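Re-inspection after gripper cable fault, folding cell 2, Ullgate workshop
Date: 14/12/2020
Inspector: Nabila Erraji
Operator on shift: Moataz Soliman
Copy to: Olga Sampaio

Reason for inspection: the right arm stopped during a shirt fold and reported a lost gripper servo. Moataz hit the stop and cut power at the wall. No injury. The log shows the same error 21 times since June, each one cleared with a restart and not written up.

## Power off

- [x] Supply unplugged and tagged before hands go past the rail
- [x] Both arms supported by hand while the joints are slack
- [x] Base mount screws tight, left and right
- [ ] Rail screws tight. *Two on the right took a quarter turn. Check again next week.*
- [x] Printed arm sections free of cracks at the screw holes
- [x] Gripper fingers open and close by hand without catching
- [ ] Connector at right base fully seated. *Failed. Pulled out with very light force, latch worn. Replaced from the Clastis spares box, old one bagged for Olga.*

The worn latch accounts for the dropouts, but I don't think it is the whole story. The gripper cable has a lot of free length, and every time the arm reaches for the back of the table the slack gets taken up at the base end. The left cable has clips along its lower part only. Past the shoulder it goes where it likes.

## Power on, slow speed

- [x] Stop button cuts motion on both arms
- [x] Home position reached without error
- [x] Left arm, full reach to the back corner
- [x] Right arm, full reach to the basket
- [ ] Cables stay clear of fabric and joints through a full fold. *Partial. See below.*
- [x] Right gripper holds connection for 70 cycles 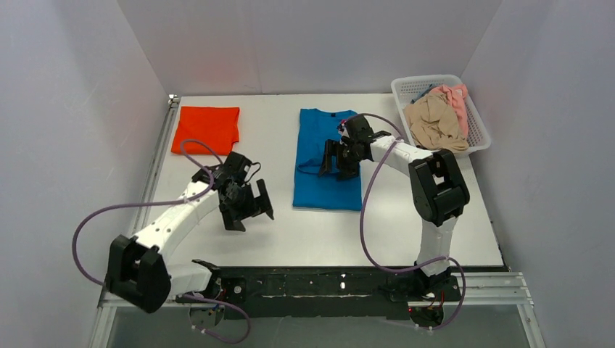 I ran the shirt program with Moataz at the stop button. The connection held the whole time. On one of the early cycles the right cable brushed the fabric on the way back from the collar and shifted the fold a little. It did not snag. A thicker item such as a sweatshirt would give it more to catch on, so those stay off the table for now.

## Guarding and area

- [x] Side and back panels fixed, no gaps at the corners
- [x] Tabletop clean, no loose screws
- [ ] Front of cell marked on the floor. *Tape has worn away. Kenza Bennani to redo it.*
- [ ] Stop button within reach of the person loading. *Only if you stand on the right. Needs a longer lead.*

## Actions

1. Add a cable clip on each upper arm, leaving enough slack for full reach. Hicham Hegazy.
2. Swap the left base connector too. It is the same age as the one that failed.
3. Change the Dostora control software so a lost servo needs a sign-off before restart. Olga to ask.
4. Write up every stop, including the ones a restart clears.

Cell may run shirts at slow speed with a second person present. Full speed is not allowed until items 1 and 2 are closed and I have signed again.

N. Erraji

Added by Hicham: clips are printed and will go on tomorrow morning. I would like the cell left unplugged overnight, please.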